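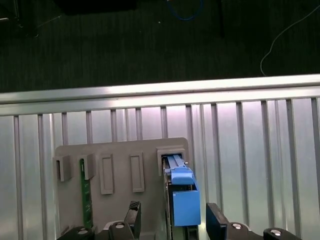 **Garden angelica** (*Angelica archangelica*) is a tall flowering plant in the carrot family, Apiaceae, grown for its roots, stems and seeds. It is native to northern Europe and parts of Asia, and is found on riverbanks, in damp meadows and along sheltered coasts. The thick stem is hollow and grooved lengthwise, with parallel ridges like the vertical ribs of a corrugated aluminum panel, though much finer and less even. It can grow taller than a person and is often tinged purple near the base. All parts of the plant have a strong, sweet, slightly musky smell.

## Growth

Angelica is usually described as a biennial. In the first year it produces only leaves. The flowering stem comes up in the second year, or in the third or later on poor ground, and the plant dies once the seed is ripe. Cutting the flower heads early can keep it alive for another season or more.

The flowers are small, greenish white or greenish yellow, and grouped in large rounded umbels. The seeds lose their ability to sprout quickly and are best sown fresh. Seed sown in spring germinates poorly unless it has been kept cold and moist. The plant prefers deep, moist soil and partial shade.

## Harvest and drying

Roots are commonly dug in the fall of the first year, before the plant puts its reserves into the flowering stem. They are washed, split if thick, and dried at a low temperature to limit the loss of essential oil. Dried root attracts insects and is kept in closed containers.

At Brommont, the grower Mechthild Zaugg kept a record of one planting of 318 seedlings, of which 211 were still alive at the first fall digging. Most of the losses were on the drier, upper side of the field. Her notes give 4 as the number of rows replanted the following January with stored crowns. The Cinley strain, which she grew alongside it, has paler stems and a milder root.

## Uses

The young stems are candied and used to decorate cakes. In the far north of Europe, fresh stems have long been eaten as a vegetable. The root and seeds flavor gins, bitters and herbal liqueurs.

In traditional European herbal medicine, the root was taken as a tea or tincture for poor appetite, gas and mild stomach cramps. Clinical evidence for these uses is limited.

## Safety

The plant contains furanocoumarins, compounds that can make the skin more sensitive to sunlight. Handling the fresh sap in bright sun may cause a rash or blisters. Medicinal amounts are generally not advised during pregnancy.

Wild plants should be gathered only by people who can identify them with certainty. Several poisonous members of the same family, including water hemlock and poison hemlock, grow in similar places.

## See also

- Lovage
- Sweet cicely
- *Angelica sinensis* (dong quai)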